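Why I Want the Messy Version of the Story

Posted 4 December 2021

I have been rereading folk tales all fall, mostly in the evenings with my feet on the radiator, and I've worked myself into an opinion. Retellings of old stories are too tidy. I don't mean the language (I like a clean sentence as much as anybody). I mean that somewhere between the old book and the new one, somebody goes through and makes everything agree with everything else, and by the time they've finished I don't care who gets eaten.

My test case is the Trellcombe cycle, which I know is not on everyone's shelf. If you haven't met it, it's a set of tales tied to one valley, first printed in 1696 in a fat little collection with terrible spelling. There are 31 tales in it. Most of them have to do with a river giant called Girer, who is sometimes a thief, sometimes a judge, and in one tale seems to be a kind of weather. He dies in the fourth tale. He is back in the ninth, eating a calf, and the old book doesn't say a word about it.

I love that! I loved it when I was eleven and I love it more now. When I was a kid I assumed I'd skipped a page, and I went back and hunted for the tale where he wakes up, and there isn't one. So I made one up. It had a goose in it. I still half believe in the goose.

The edition most schools use now, the Sonstead retelling, cuts the cycle down to 23 tales and puts them in order, so Girer is born, does his thieving, gets his comeuppance, turns wise, and dies at the end with the sun going down on the river. It's a handsome book. The notes are good and the map is better than good, I've had it open on my lap more than once. But the giant in it has what my old English teacher would have called an arc, and I don't think river giants should have arcs. He learns things. He's sorry about the calf!

I can hear the answer already, because I've had this argument at two dinners and one bus stop. Kids get confused. Teachers have forty minutes. You can't hand a seventh grader a character who dies in chapter four and turns up hungry in chapter nine and expect a decent paragraph about theme by Friday. Fine, and I have a lot of sympathy for anyone who has to grade those paragraphs. But I think the confusion is where the good talk starts. Ask a room of twelve-year-olds why he's alive again and you'll get a dozen theories before anyone has found a pencil. Ask them how Girer changes over the course of the book and you'll get what the study guide says, more or less, with the words moved around.

And the people who told these stories in the first place weren't confused. They weren't telling all of them in a row, for one thing. You told the one about the ford when somebody was about to cross the ford. You told the calf one in April, when there were calves. Whether he'd died in the one your aunt told at midwinter was no more a problem than whether a joke about a man walking into a bar fits with the last joke about a man walking into a bar. Putting them all between two covers made it look like a biography, and then along came the editors to fix the biography.

The tale that gets hurt worst is the one about the ferryman's daughter, Guo. (The old book gives her name with no explanation, and there are long footnotes about where it might come from, none of which convinced me.) In the 1696 text she bargains with the giant three times. The first time she wins, the second time she loses, and the third time the tale just stops, with her standing in the water up to her knees and Girer asking her a question. We get the question. We don't get her reply. The question is "What did you think the river was for?" and I have been chewing on it since grade school.

In the Sonstead version she answers him. She gives a nice speech, I'd guess a minute and a half if you read it out loud, all about how the river belongs to those who need it. The giant bows and lets her pass. Reader, I put the book down and went and did the dishes.

Maybe that's a bit hard on it. A retelling has to choose, and a person who chooses is going to choose something I wouldn't. I've read other versions that are far worse, including one where Guo and Girer get married, which I refuse to discuss. But the speech closes a door that stood open for a very long time, and a kid who meets the story this way has no idea there was ever a door there.
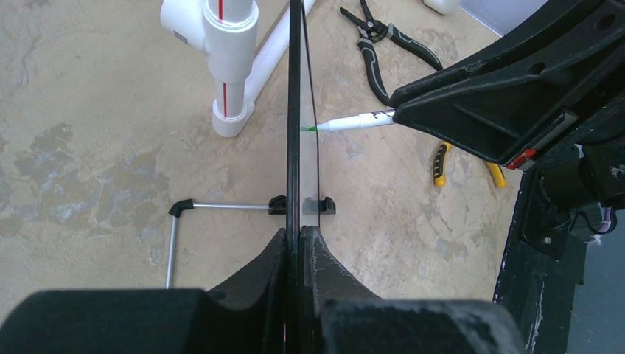

Two gripper fingers on a thin, clear upright sheet.

So what would I do, if anyone were silly enough to put me in charge? I'd leave the tales in the order they were printed. I'd fix the spelling, because life is short. I'd put the notes in the back where you can ignore them, and I'd keep the bad tales too, even the one about the turnips, which goes on for pages and has no giant in it at all. A reader ought to be allowed to be bored by the turnips and skip ahead. Skipping is a reading skill and I got very good at it early.

I'd also print the two tellings of the flood tale side by side. They flatly disagree. In one the giant causes the flood and in the other he drinks it, and most modern versions pick the drinking because it makes him nicer. My old paperback, which runs to 234 pages and has lost its back cover, prints both without comment, one right after the other. I remember reading the first and then the second and then the first again, lying on my stomach on the rug, kind of thrilled that a book would do that to me.

If you teach this stuff, try it once with the ending left off. Read them the ferryman's daughter as far as the question and close the book. Somebody will complain. Let them complain for a while, and then pass out the paper.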